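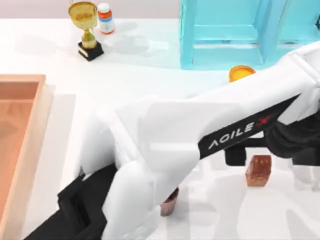
January, Thursday, 16:00. Bread proofing cabinet, humidity drift

Picked up where Jingyi left off. The Bridesden cabinet holds temperature well enough but the humidity climbs whenever the heater cycles off. Dough pieces from the morning batch had a tacky skin on the upper shelves and a dry one on the lowest. Same flour, same mix, same divider setting.

Moved the probe from the back wall to mid-shelf. Back wall reads low, as Sipho suspected. It sits in the return air and never sees what the dough sees. Left the old bracket in place in case we want both positions logged.

Water tray: filled to 300 ml as per the card, then repeated at 200 ml. At 200 the climb is slower and the overshoot smaller, but the tray was dry before the end of the run. Tried 200 with the lid half across. Better. Lid needs a proper stop – at present it is a folded piece of baking parchment. 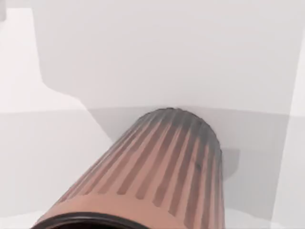
Fan speed next. The controller has four steps and we have only ever used the top one. Dropped to step 2. Shelf-to-shelf difference got worse, so back up to 3 and left it. Step 1 not tested, no point with the door seal as it is.

Door seal: lower hinge side does not grip a paper strip. Rest of the perimeter does. This probably accounts for the dry skin on the bottom shelf and I should have checked it first. Zixuan has a length of the Girkico profile left over from the retarder. To be cut and fitted before any more fan work.

Dough notes. 16 pieces, white tin dough, scaled and rounded by hand. Poke test slow to spring back on the top shelf, still lively at the bottom when the timer went. Baked all together anyway. Top shelf loaves flat across the shoulders, bottom shelf split along one side. Crumb not compared, bread was cut while I was on the phone.

To do:
– fit seal, repeat paper strip check
– rerun at 200 ml, lid half across, fan 3
– ask Paraskevi which calibration salt she used for the probe
– correct the card, it still says 300

L. Kerr

Filed under: Proofing & Fermentation | Equipment

Print this entry | E-mail this entry

Comments

Sipho Venter: Please log both probe positions for one run before the old bracket comes off.

Paraskevi Balaskas: Ordinary table salt slurry in a sealed jar, left overnight. Jar is on the shelf over the scales.

Zixuan Tian: Seal is in the second drawer. Enough for the hinge side only.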